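Jerome Marquez had the kettle on before I'd got both boots off, which tells you a fair bit about the man. He has been taking people walking and camping in the hills behind Soriano for a good many years now, and he talks about it the way other people talk about their grandkids.

I'd come to ask about the Fludow track, a 49 kilometre loop he reckons is the best three-night walk you can do without booking anything. "You start at the old mill car park and you go anticlockwise," he said. "Everyone goes clockwise, and they get the big climb on the first afternoon with a full pack and four days of tucker on their back. Then they wonder why their knees hurt!"

His own first go at it was a bit of a disaster, he told me cheerfully. He was nineteen, he'd borrowed his uncle's canvas tent (a great heavy thing that smelled of mice) and he'd packed tinned peaches. Six tins. "I ate two the first night just to get rid of them. Lovely peaches, mind you."

These days he's a good deal lighter. He sleeps under a tarp when the forecast is kind, and cooks on a little spirit stove he has had so long that the paint has gone from the base. Water is the one thing he won't skimp on, and he carries his in ordinary plastic bottles.

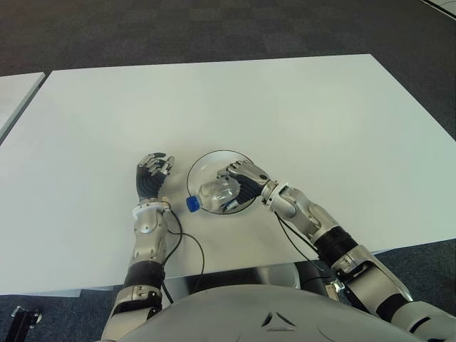 A clear bottle with a blue screw cap, on a round glass plate.

"I've had the fancy bladders," he said, "and I've had one let go inside my sleeping bag at Kosis Hut, in the middle of the night, so that was me finished with those."

We got on to colours and campfires and whether porridge should have salt in it (it should, and he wouldn't hear otherwise), and I had to steer him back to the track. The second night is his favourite, up on the flat at Zandis Creek, where there's room for four or five tents among the gums and the birds start well before you'd like them to.

He's heading back up in December with his daughter, who hasn't done the whole loop before. "She's quicker than me now," he said, topping up my tea without asking. "I've told her she can carry the peaches."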